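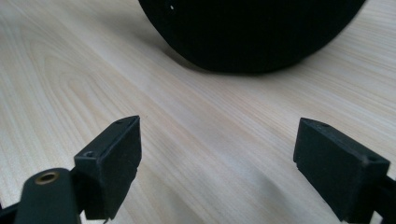
Kiss wrote that the fingertips should be softer before anything else is changed, and maybe this is right, but I would like to hear more opinions.

Community Help > Workshop and Home Builds > Grippers

Reading time: 3 minutes

Two-finger gripper loses its hold on round things

Posted by Raviner

I am building a hand-held gripper in my garage, with two black fingers that close toward each other. The fingers are driven by one small servo and two gears. With boxes and books it works well. With round objects, the fingers close, the object turns a little, and then it slides out to the front.

I already tried to close harder. In my code the servo gets a value from 0 to 654, and I now stop at the end of this range. The servo becomes warm and the result is the same. The opening is 80 mm at the widest. Should I print new fingers with a curve inside, or is there a simpler way? I do not want to lose the flat fingers, for I use them also for thin things.

Arton

More force will not help you much here. When a flat finger presses on a round side, it touches only on a narrow line, and if this line is in front of the middle of the object, the force pushes it out. First check how deep the object sits between the fingers. The widest part of it must be behind the tips.

Then glue a thin rubber sheet on the inner faces. I used a piece of bicycle tube, cleaned with alcohol, and it has held since January. Please also lower your closing value. A servo that pushes against a stop all the time will not live long — mine died after 50 grips.

Kiss

As I said, soft tips. Foam tape also works.

Kai Hagedorn

I agree with Arton about the rubber, but check the play in the gears too. Close the fingers on a pencil and try to move one of them by hand. If it moves, the two faces are perhaps not parallel under load, and then the object will always turn. I had this fault and a new screw in the pivot solved it. Curved fingers I would print last, as a second pair which you can change.

Contact | © 2023 Rulumora Community Help | Back to top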